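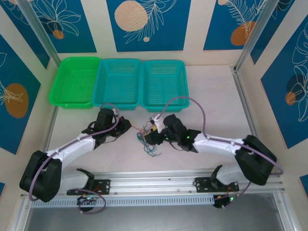 Sorting wires, one example at a time

So this is what my days look like now! I spend them teaching two arms to pick wires out of a pile and drop them into baskets, and I'm learning a lot about how wires behave (badly, mostly).

The idea is simple enough. I drive the arms through the whole job by hand, everything gets recorded, and the learning system gets a big stack of those recordings to copy from. Our goal for the first round is 300 good ones. Every run starts with the baskets empty and the wires in a heap between the grippers, and I try to drop the heap a little differently each time — a fresh tangle, a bit closer to one arm, a bit flatter. If they all started the same way, the model would just memorize my favorite pile.

Slow, boring runs make the best examples. When I started in February I was so proud of my speed, and then I watched the recordings back and my grabs were all over the place. Now I pause before closing the gripper, lift straight up, and let go low over the basket. Morag Rankin and I also agreed to keep the fumbles in, as long as we recover from them. A missed grab followed by a decent second try seems worth having. A run where I give up goes in the trash.

The thin wires are still my enemy. They'll hang on to a finger or flop over a rim, and then I have to decide whether that counts as done.

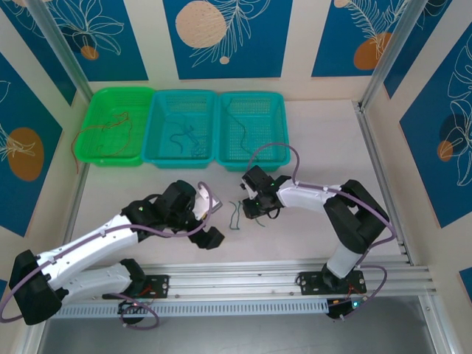
Kamala D'Souza thinks I should be stricter about that, and she told me that a wire hanging over the rim ought to be marked as a partial, because the model will happily learn sloppy endings if we call them finished. I've gone back and relabeled seven runs so far, grumbling the whole way. Next up is letting the arms take turns on the same pile.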